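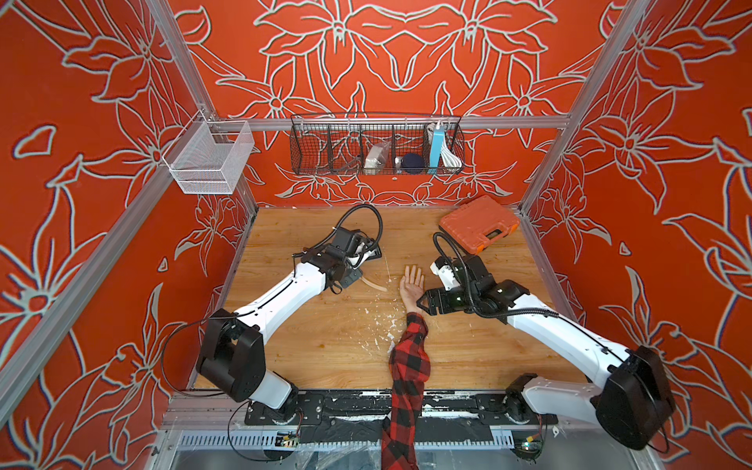

Cell 2, left arm down, hand on the table palm up between the grippers.

10/29/25 – Wiveck cell

Question from Krystyna again: could this pair do a kitchen shift yet? My answer is still no for anything with a person inside reach.

Wiping and picking up are the slow part. Thin scraps on bare wood are hard for the left gripper – it wants an edge to get under. Bogdan ran 400 pickup tries on flat stuff in August and got 78. Boxes and cases with a handle go much better.

White flecks all over the tabletop, worst toward the front. Mounting plate is smeared too. Scrape both before the next run.

Sorting into the five-slot wire basket: fine for boxes, poor for coiled cable. Loops stand up over the rim and snag.

To do:
- speed cap at 9 percent with a hand in the cell, Sofia to check
- tie back left shoulder cables
- ask Pietrzak about softer jaw pads

3 comments
Share 0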